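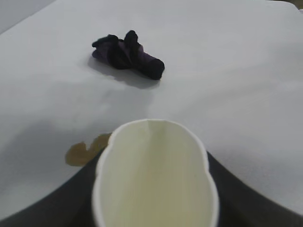 Chapter 4
Storing Data on the Device

By the end of this chapter, students should be able to choose a suitable form of local storage for a mobile app and explain how stored data is kept in step with a server. The examples use Tesgate, the timetable app begun in Chapter 2.

4.1 Why store data locally?

A mobile connection may be slow or missing. An app that keeps a copy of its data on the device can still open, search and save. In the version of Tesgate used here, the full timetable holds 2528 entries – far too many to request each time a screen is opened.

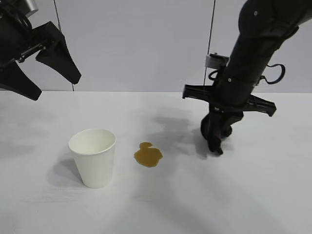
Figure 4.1 Paper cup and spilt liquid on a white tabletop.

Small settings, such as the chosen language, are best kept as key and value pairs. Larger sets of records call for a database.
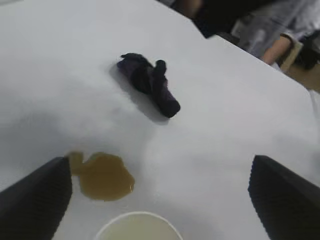 4.2 Keeping copies in step

When the same record is changed on the device and on the server, the app must decide which version to keep. Torvik and Tan describe two methods: the latest change wins, or the user is asked.
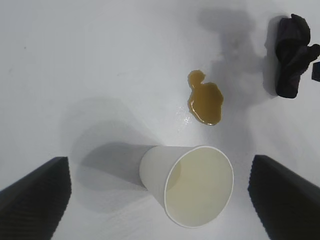 The first method is simpler to write, but it can discard work. Tesgate uses the second for personal notes and the first for all other records.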